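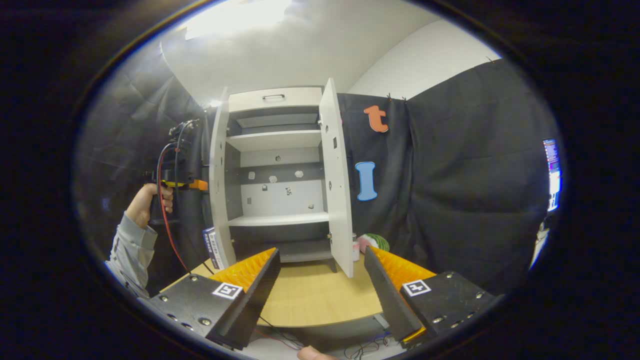 Drypoint Wear on Copper and Plastic Plates
Printmaking project report, December 2022

Aim
To find out how many good prints a drypoint plate gives before the burr wears down.

Method
I scratched the same test design into one copper plate and one plastic plate, using a steel needle. The design had single lines, crosshatching and a solid dark patch. Both plates were inked with Lutley black, wiped with tarlatan and printed on damp Fiteo paper. Blanket pressure stayed the same throughout. I planned 50 prints from each plate.

Results
The plastic plate lost its soft, fuzzy line by print 19. After that the lines printed thin and gray, and the dark patch went blotchy. The copper plate held longer and was still usable at the end, although the crosshatching had faded.

Problems
Two early copper prints were overwiped and had to be left out. The paper was too wet in the first November session.

Next step
Repeat the copper test with 70 prints and lighter pressure.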